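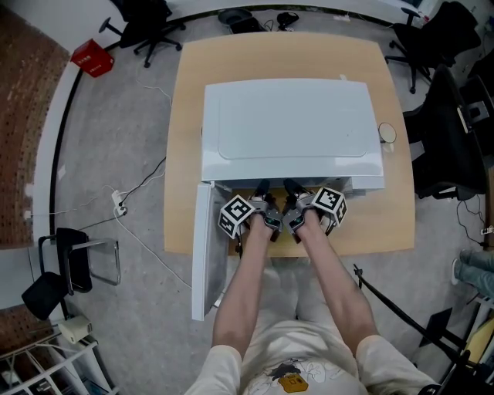 White countertop unit on the table, front door hanging open

Home | Ask | Topics | Kitchen & Laundry | Log in

Door on my white box drops open and won't stay up

Hala Kettani
I picked up a secondhand appliance from the Portela swap page and the front door just flops down past the edge of the table. It has a lid panel on top too, and I can't find a model name anywhere. Is the hinge shot, or is it meant to hang like that? I'd love to fix it myself – I have a screwdriver and a free weekend!

Nasov
Mine did the same thing last May. Check the two little screws where the hinge meets the body before you buy anything. Snug, not super tight, or you'll strip the plastic (ask me how I know). Unplug it first. Also pull it back from the edge a bit so the door has something under it while you work, they get heavy on a loose hinge.

flasto79
just tape it lol

Dumen
Please don't tape it if it heats up. If the screws are fine, look at the catch on the top edge of the door – a worn one won't grab. Post a close-up of the hinge and I'll take a look.

Contact | © Portela Home Help | Back to top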